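Thread about our new room. We moved the small Pavon workshop here on July 9, 2024, and I am still learning how to live with so much white.

1/ White walls, white ceiling, and two big roller blinds, also white. In the first days I was afraid to touch anything.

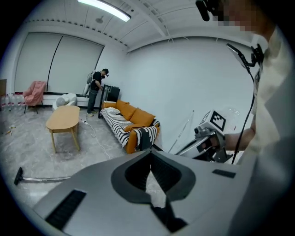
Do the blinds make the room too dark in the day?
With the long ceiling light on, we work well with them down.

2/ The low cabinet under the blinds stays. In August I want to put 3 plants on its dark top.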